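Notebook – Kekach (the paper folding rig)
18 November 2020
Bench 2, Parkine workshop

Picked up from where I left off: both arms are back on the rail and the controller boards are screwed on below the bases. I redid the cable ties on the purple cables so the loops stand up above the wrists and have room to swing. Last time the left one snagged at full reach and pulled the plug right out. Spent the first part of the session on homing, then went straight to the fun part, getting both grippers onto the same piece of orange at the same time.
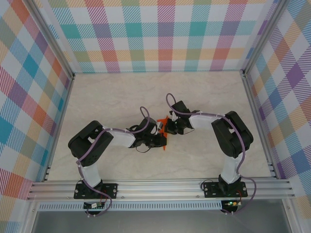
I'm so pleased with how stiff the rail feels now. Back in July the whole thing rocked every time a shoulder joint started moving, and I was ready to give up on having two arms share one base. Musa Bako told me to bolt the mounting plates straight to the extrusion and throw out my printed brackets. He was right, and I owe him lunch.

Fingers: these are the yellow ones, printed on the Dornari, with the black ridged pads. Much better than the bare plastic set! I can close on a single thickness and it doesn't slide out sideways when the wrist turns. Grip value is 341 for now – any higher and the servo starts to whine. Still to sort out is where to pinch. Low and near the middle seems best, but then the top of the sheet is free to bow, and the other arm has to go and find an edge that has moved.
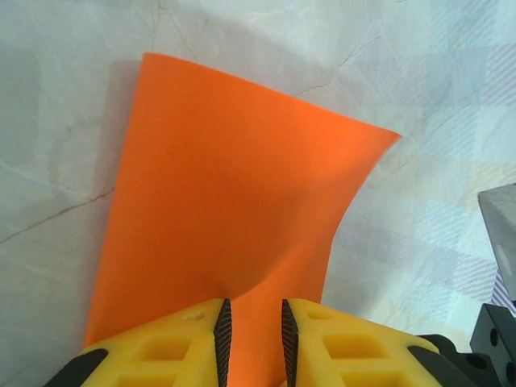
Folding routine

Three steps in the script so far: hold, crease, let go. Hold is good. Crease works if I go slowly. Let go is the messy one, as the pads like to drag the paper a little when they open. I added a short pause and a small lift before the arm backs away, and I want to try opening one finger's worth at a time next.

Also moved the wrist camera settings over to the Nyanda profile. Colors are strong, and orange on white is dead easy for the tracker to pick out, wrinkles and all.

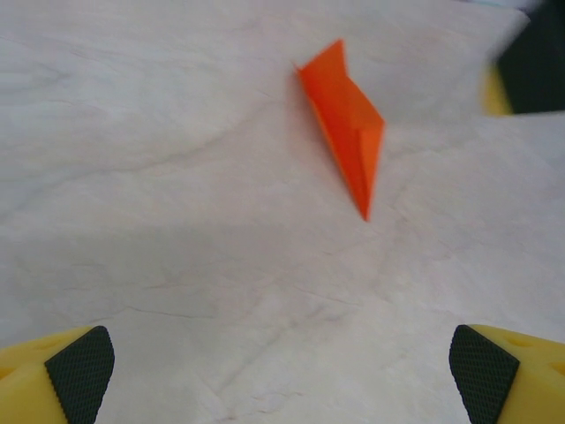 Wrist view, fingers open, orange piece pointing down toward the gripper.

To do:
– log the grip value with every run
– try thinner pads, Musa has a strip left over
– write down the homing order before I forget it again
– shorter cable on the right arm, it still hangs past the base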